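Prekcombe Evening Courses
Writing at Work, Unit 2
Handover notes

Course handout. Bring it with you in November as well, when we come back to email.

What a handover note is

A handover note is a short piece of writing left by a person who is stopping work for a person who is starting. It may be written at the end of a shift, before a holiday, or when someone leaves a job for good. The three have a good deal in common, and most of this unit applies to all of them. Leaving a job for good has its own section at the end.

A handover note differs from a report. A report looks back and may be read by people who were never involved. A handover note looks forward to the next few hours or days, and its reader will have to act on it. The reader is often standing up, often has a coat on, and may have two or three other people waiting to speak to them.

The first sentence

Put the state of things first. Compare these two openings, both taken from last year's exercise:

I came in at 6 and checked the orders and then spoke to Kvam about the late delivery, who said they would ring back.

Kvam's delivery has not come. They promised to ring back and have not done so.

The first follows the order of the writer's day. The second gives the reader what they need to know at the start of theirs. The time of 6 o'clock may still matter, but it can go lower down.

Students often find this harder than it sounds. We remember a day in the order it happened, and it feels natural to write it that way. One method is to write the note as it comes, then move the last sentence to the top. The last sentence is very often the one that says how things stand now.

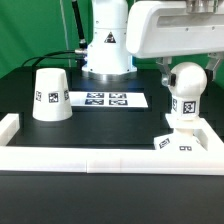 Tyra Aasen wrote in after last term's session to say that the method had not worked for her. Her last sentences were always apologies, she said, and moving them to the top only made the apology more obvious. She now writes the words "As of now" on a scrap of paper, finishes the sentence, and copies out the rest of it as her opening. That is a good method too, and several people in the group have taken it up.

Facts, guesses and things you were told

These three need to be kept apart. Look at the following line:

The freezer alarm is faulty.

The writer may have tested it. An engineer may have said so over the telephone. The writer may simply have heard it go off twice and found nothing wrong. All three are worth writing down, but the reader will do something different in each case. Better versions are:

The freezer alarm went off twice. I checked the temperature both times and it was normal.
Ilum say the alarm is faulty. They have not been out to look at it.
I think the alarm is faulty but I have not tested it.

Words such as "seems" and "should" need care. "The door should be locked" can mean that somebody ought to lock it, or that the writer believes it is locked already. Write "I locked the door" or "Please lock the door".

"Sorted", "dealt with" and "in hand" cause the same sort of trouble. They tell the reader not to worry, and leave out what was done. If a customer called Nyberg rings to ask about a refund, the person answering cannot say that it has been sorted. They need to be able to say that it was paid, how much, and when.

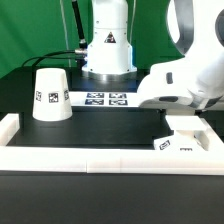

Arm base on its metal flange, with a cable connector at the left.

Names, numbers and times

Write the full name of anybody the reader may have to contact. In a small workplace this looks silly until a second person with the same first name is taken on.

Give numbers as numbers, with the unit. "A few boxes" is no help to a person placing an order. "40 boxes" is. Copy reference numbers from the original and read them back against it. In the practice file for this unit, order 196 becomes order 169 halfway down the page, and every group so far has included someone who carried the mistake through to the end.

Avoid "today", "tonight" and "tomorrow" in any note that may be read after midnight. The same goes for "this morning". Put the date on the note and use the clock time.

Things still to do

Give these a part of the note to themselves, at the end or just under the opening. Each one should say what is to be done, by whom if that has been agreed, and by what time. If nobody has agreed to do it, say so:

Ring Plurix before 11.00 about the broken catch. Nobody has taken this on yet.

A task hidden in the middle of a paragraph is easily missed. In the practice file the most urgent job comes in the fourth sentence of a paragraph about parking.
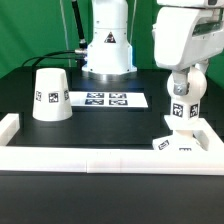 Do not list jobs that are part of the ordinary routine. If the floor is swept every evening, the evening staff know it. A long list of things everyone does anyway teaches people to skip the list. The exception is a new starter, who may need the routine written out for the first week or so – but put that on a separate sheet.

Length and layout

A shift note should fit on one side of paper and can usually be much shorter. A holiday note may run to 400 words. Leave a blank line between subjects. Underlining is useful once in a note and loses its effect after that.

Handwritten notes are perfectly acceptable. Use capitals for names and reference numbers if your writing is hard to read. Sign the note and add the time you finished it. The reader can then tell whether something that happened late in the shift was known to you when you wrote.

Tone

Keep complaints out of handover notes. The note may be kept, and it may be read by the person complained about. If there is a problem with the way a colleague works, speak to them or to whoever is in charge. Ebbe Nyberg's rule, quoted in the course reader, is to write every note as if it will be read aloud with everybody in the room.

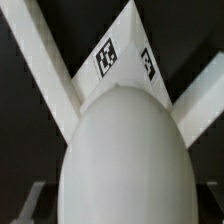 Politeness does not need much space. One "please" at the head of a list of jobs will do for the whole list. Thanks are welcome where there is something to give thanks for, and go best at the end.

Leaving a job for good

Start at least two weeks before the last day. Go through your calendar for the past year and note anything that comes round only once or twice, such as a licence or an insurance renewal. These are the items most often lost.

Say where things are kept, including keys. Do not write passwords in the note. Say instead who can reset them.

If possible, ask your successor to read a draft while you are still there, and write down every question they ask. The answers belong in the note.

Exercise for next session

Rewrite the practice file as a shift note of no more than one side. Then write a second version for a reader who has been away for a fortnight. Bring both versions, and the first draft of each if you still have it.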